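Prenthorpe Folding Desk review: white, flat, mostly level

Posted 2024-03-07

I have now owned the Prenthorpe for 3 months, long enough to stop admiring it and start putting mugs on it. It replaced a Pletex corner unit that had been through two moves and was held together by habit and one very tired cam lock.

Assembly

The box says 60 minutes. I took most of an evening, including a break to look for the hex key, which was taped to the underside of the instructions. Those instructions have no words, only a cheerful bald figure who never drops a bolt on his foot. The legs fold out with a clunk you'll either find reassuring or you won't.

Living with it

The top is the good part. Coffee rings wipe off with a damp cloth, ballpoint takes a bit of spit and patience, and there's enough depth to push the laptop back and lean on your elbows while a file loads. White does show every crumb. I had been blaming the toaster for years, and I owe it an apology.
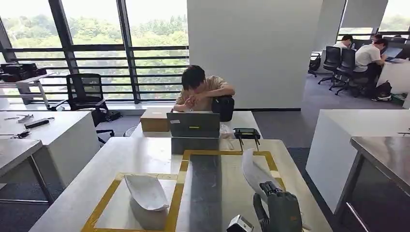 Wobble

Some. Typing is fine. Erasing is an event. I put a felt pad under the back left foot and it calmed down, though the Voß desk I tried in the store didn't need one. The Voß also costs a good deal more than $279 and doesn't fold.

Should you buy it?

At $279, yes, if you need the floor back now and then. The Cimness is $300 and comes with a drawer, and I think about that drawer more than I'd like to.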